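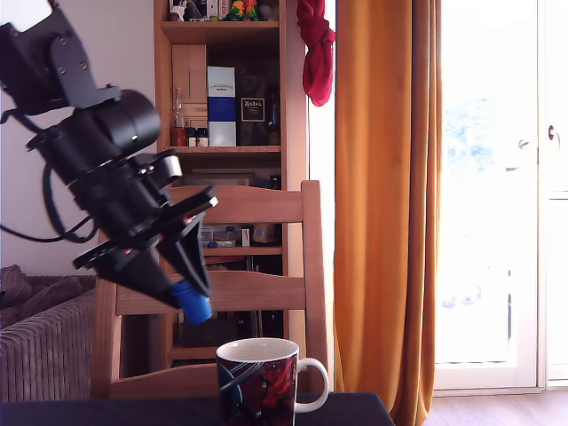

A mug with a space print, on a dark navy tabletop.

I have been defending the slow breakfast for most of my adult life, usually to people who are already putting on their coats. My grandmother in Brurkley kept a table where you sat for an hour whether you were hungry or not, and I grew up believing everyone did this. Then I moved to Claswood and found out that people eat toast on the bus!

I don't blame them. I did it myself for 3 winters, and I can still feel the crumbs in my scarf. But something went missing in those years – mostly the talk, the rambling sort that has no purpose and wanders from the neighbor's fence to a dream you had.

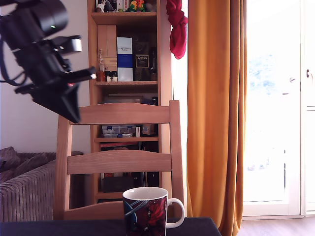
Snædís Þorgeirsson

When I turned 63 I decided to get up earlier and sit down properly again, with a pot of coffee and whoever happened to be in the house. Some mornings that is only me and the radio, and I find I like that too. My friends tell me they couldn't spare the time, and then they tell me so for forty minutes over my jam – and I pour them another cup and ask about their sisters.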